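Speaker notes – textile reuse talk, Keston branch
20/09/2026

Slide 1. Title
Welcome, fire exits, phones. Say we have forty minutes and questions at the end. Handouts are by the door.

Slide 2. Where the textiles come from
Keston took in 3,151 items last year across the two collection points. Clothing is the bulk of it. Bedding, curtains and loose cloth came to 978 items, and that is the part I want to talk about today.
Pause here. Ask who has a blanket at home that never gets used. Most hands will go up.

Slide 3. Why household textiles are awkward
Charity shops often turn them down. They take up shelf space and sell slowly. Many have no care label left, so the buyer can't tell how to wash them.
Fleury used to take mixed bales but stopped in November. Don't go into the reasons, it takes too long.

Slide 4. Colour and pattern
Strong reds are hard to place in a sorted bale – they bleed in the wash and the dye carries over when the cloth is shredded. Patterned pieces go to reuse first, plain ones to wiping cloth. Leave this slide up for a minute.
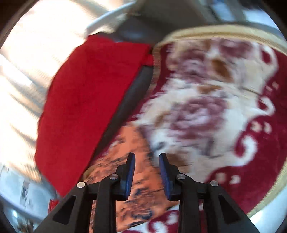
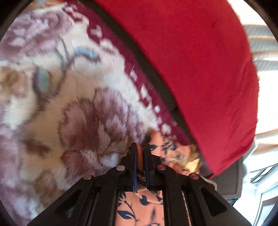
Bright red cloth with a patterned blanket, both views.

Slide 5. The sorting trial
Breltier lent us the hall and Radomard paid for the scales. We put 2,417 items through in the first run, clothing included. Explain the three grades: A is ready to use, B needs washing or a small repair, C is fibre only.
Grade B was larger than expected. A lot of it was only loose hems and missing ties.
If someone asks about duvets, we didn't include them. Fillings need a separate talk.

Slide 6. What a repair session costs
Thread, needles, hire of the room. Roughly 100 pounds for an evening, tea included. The machines are second-hand and need servicing once a year, so add that on.

Slide 7. What people can do at home
Wash and dry before donating. Tie pairs of curtains together. Keep bedding in a different bag from clothes. Write the size on a bit of paper and pin it on – this saves the sorters more time than anything else on the list.

Slide 8. Questions
Likely ones: moth damage (freeze it first), pet hair (grade C), electric blankets (no, take them to the recycling centre).
Leave the contact slide up while people get their coats.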